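# The Upper Door
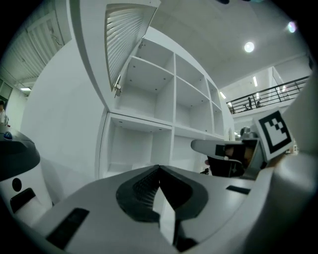
*Stidham, December*

Estela Vergara had opened the door 148 times before lunch. She held the gripper with both hands, as Cornel Roman had taught her, and she lifted slowly, from the elbow.

"You are too polite with it," said Cornel. He was sitting on the floor with the list on his knee. "The robot will learn to be polite."

"Is this bad?"

He thought about it. "No. But it will be slow."

The door opened upwards, on the top part of the white shelves. At home, in Barrientos, her mother had a kitchen cupboard of the same kind, and one had to push it with the head when the hands were full of plates. Estela did not show this to the robot. She started again: the finger under the edge, a small pull, then the long way up.

At number 151 she thought of her mother and stopped halfway. The door stayed at the height of her eyes for a moment. Then she finished the movement.

"Shall I delete that one?" she asked.

Cornel looked at the list. It had 3,472 lines, and the good ones had a little cross beside them. "Why did you stop?"

"I remembered something."

"Did the door open?"

"Yes."

He made the cross.

In the evening they let the arm try alone. It went under the edge, pulled, and began to lift. Twice it did everything in one movement. The third time it stopped halfway, and the door waited there in the air. Cornel put his hand near the red switch, but Estela said, "Leave it, please."

The arm lifted the door to the top. She wrote the time in the notebook, 18:40, and went to telephone her mother before it was too late there.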